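Tiva Center Opens Practice Kitchen for Independent Living Course

The Tiva Center for Everyday Skills has opened a practice kitchen on its ground floor, completing a renovation that began in June. The room will be used for the center's course in independent living, which covers washing up, table setting, food storage and safe movement around a work area.

The project was carried out by Ruren, a local interiors firm, and covers 173 square feet. It replaces a storage area that had not been open to participants for several years. The center expects 400 people to use the room in its first year, in groups small enough for each participant to have time at the counter.
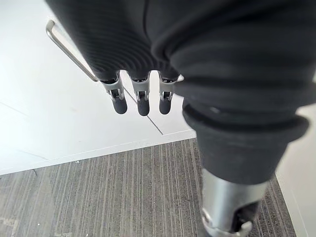 Inside the new practice kitchen at the Tiva Center.

"Participants asked for a room that feels like a kitchen at home," said Jihad Abu Hammour, director of programs. "They wanted to practice the ordinary jobs, at an ordinary sink, and to repeat them as often as they liked."

The fittings were chosen with that request in mind. A double-bowl stainless steel sink is set into a white countertop, with a marble-patterned backsplash behind it. The lower cabinets are white and have silver bar handles. A wire dish rack fits into one of the basins, and the floor has a light gray wood pattern.

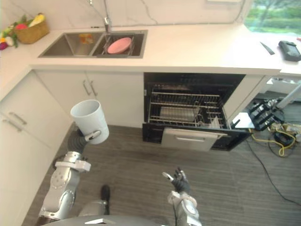

Sessions last 40 minutes and begin at 2 p.m. The first unit deals with cups and plates: bringing them to the sink, washing and racking them, and returning them to the cabinets. The second unit introduces sorting and storing groceries, for which the center uses toy fruits and vegetables kept in a wicker basket on the counter. Participants may repeat either unit without charge.

Course materials were prepared with Etim, a publisher of training guides, and are available in large print on request. Family members and support workers may attend the first session.

Registration is open at the front desk. Groups wishing to reserve the kitchen outside course hours should apply in writing to the programs office.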